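Open display shelving

Open display shelving is a kind of household storage in which things are kept in plain view, without doors, so that the shelf serves as cupboard, bookcase and mantelpiece all at once. It is much loved in small apartments and shared studios, where one good unit may have to hold everything from bedtime toys to the dish rack. The name "Pesthorpe shelf" is still heard for the white, divided sort, after the Pesthorpe works, which in its best year turned out 2,000 of them.
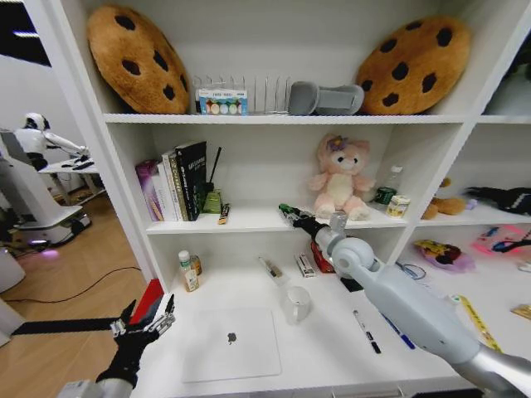
Arrangement

Most households settle into an order of their own. Big, soft things such as cushions tend to drift to the top, where a cookie-shaped plush can lean happily against the back wall, and the middle level, being nearest the eye, gets the favorites. Small bottles, tins and pens usually end up lower down, often with a basket to gather the stationery. The Barasa method, popular with tidy-minded families, gives each compartment one "resident" that never moves, and lets everything else come and go around it.

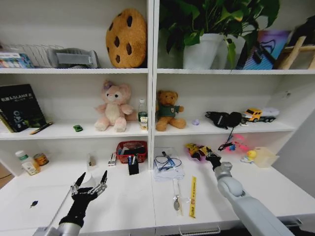
A mixed shelf with plush toys, a potted plant and a basket of stationery.

Books

Books are commonly stood upright at one end of a level, where the side of the unit can hold them steady, and a heavier object makes a perfectly good bookend on the open side. 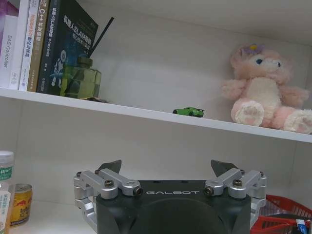

Technical manuals and language readers, which come in all sorts of heights, are the hardest to line up neatly, and many owners simply let them be uneven. The Cluta guide suggests keeping the row short enough to lift out in one armful, a kindness to anyone who has to dust.

See also: Driro cube, bookend, toy storage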